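Journal > Film and TV > Watching notes

Why I watch the last season slowly

Print this page | E-mail this page

In January the streaming service put all 14 episodes of the last season of Cirari on one night. My colleagues finished it before the next week started. I am now at episode three, and I would like to explain why, as at lunch they look at me like I have an illness.

I began to watch Cirari when I was new in this country. My English was enough for the bank and for the bus, but not enough for jokes. The series is about a family that owns a small ferry company, and the people in it speak fast and all at the same time. In the first season I used subtitles and stopped the picture often to look up words. One episode of fifty minutes could take me a whole evening. I learned "to bail out" from it, in both meanings, in the same episode.

So for me it was always a slow series. Now I understand almost everything without subtitles, but I kept the habit. I watch one episode, then I wait some days, and I think about it when I walk to work.

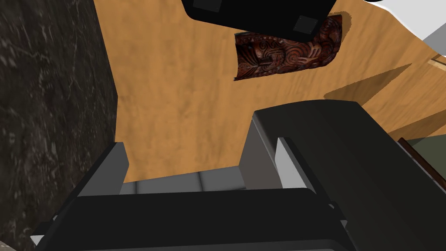 The actress who plays the older sister said in an interview that she will take a long rest after this role. Some fans were angry and wrote that she owes them a film. I don't agree with them. She was in every season, and in most of the episodes she is the person who has to cry. If I had cried for a job during so many winters, I would also like to stay at home and cook something.

What I don't like so much is how the season was sold. The trailer shows the fire at the harbor, and the fire is, I was told, in the second half. Then came the Tzanetos podcast, two hours long, with the name of the person who dies in the title of the program. I saw it on my phone while I was looking for the weather. Since then I don't open any program list before I have finished my episode.

The music is still very good. It is by Irkero, the same duo who made the songs for Hadix, a film I saw two times in an almost empty cinema. In the new season they use only piano and something that sounds like a door. My neighbor asked me through the wall if I am moving furniture — I had to lower the volume and apologize.

A reader wrote to me last month that a series should be watched like a book, as fast as you want. Maybe this is right. But I also read slowly. The novel on my night table has 294 pages and I got it in the fall.

I plan to see episode four this weekend, with the lentil soup from the freezer. Please write nothing about the uncle in the comments. I still hope that he sells the boat.

Print this page | E-mail this page

Recent posts
Hadix, seen for the second time
Subtitles on or off?
A cinema with bad chairs and good films
Songs I know only from end credits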